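Two-handed handheld grippers for desk tasks — project report
Group: Aniela Wróbel, Wojciech Tokarz, Henryk Kwiatkowski. Workshop: Skakside, upstairs room
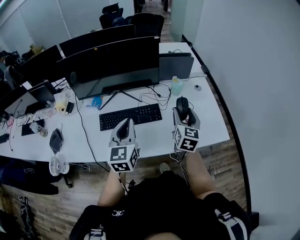 Fig. 1. Both grippers over the desk, right one closing on the mouse. Marker cubes fitted to both.

1. What we set out to do

Build a pair of grippers you hold in your hands and use to do ordinary desk jobs, with the movement of each hand tracked from a printed marker cube. The recordings are meant to go to the Florirska arm later on. This report covers the grippers and the first recordings only, the arm is next term.

Budget was 762 for the pair, and we kept to it, just. Most went on filament (two bad rolls) and the encoders.

2. The build

Bodies printed light grey, jaws dark. First jaws were straight. Useless on anything rounded, a mouse just squirted out sideways. Wojciech redrew them with a curve and they pinch much better now. Took five versions, the fourth cracked at the pivot on the first evening so there is no data from that one.

Trigger is a plain lever on a return spring. The spring we bought was too stiff — your finger aches after ten minutes or so — and we swapped it for one out of a broken stapler. Not elegant. Works.

Marker cubes are white with the black square codes stuck on. Lesson learnt the slow way: paper labels go shiny if you rub them down with a thumbnail, and then the codes drop out under the ceiling lights. Matt labels after that. Cubes have to be square as well, ours came off the bed slightly bowed and the pose jumped about untill we sanded them.

Cables are the weak bit. They run down to the floor and pull on your wrist when you reach. Henryk wants to go to battery. I agree but there wasn't time.

3. Tasks

Kept it to things already on a desk. Pick up mouse, move it, put it down. Shift the keyboard straight. Move a spray bottle. We did 40 takes of the mouse task and kept 25. The rest were thrown out for lost markers, nearly all of them when one hand crossed over the other and hid its cube.

Mouse is harder than it sounds. Low, smooth, and it slides away if one side of the jaw touches first. Best way is to come down from above and close slowly. Birutė Avotiņš from the Oltholm group tried it cold and got it in fewer goes than any of us, so maybe we have just taught ourselves bad habits.

We didn't tidy the desk for the takes. Krystyna Sobczak (supervisor) asked for this, as a bare table would tell us very little about real use. Fair point, but cables on the desk did snag the jaw tips a few times.

4. Problems still open

Left and right recordings drift apart over a long take. Short ones fine. Suspect the laptop clock, not checked yet.
Jaw tips need some sort of rubber. Tried bicycle inner tube, peels off.
Grip opening is read by the encoder but we never calibrated the left one properley. Treat those numbers with care.

5. Next

Battery version, rubber tips, sync fix, in that order. Brzozowska have said we can use their bench in June if Skakside is booked out. Print files and the label sheet are on the shared drive, use the folder marked v5, the others are old.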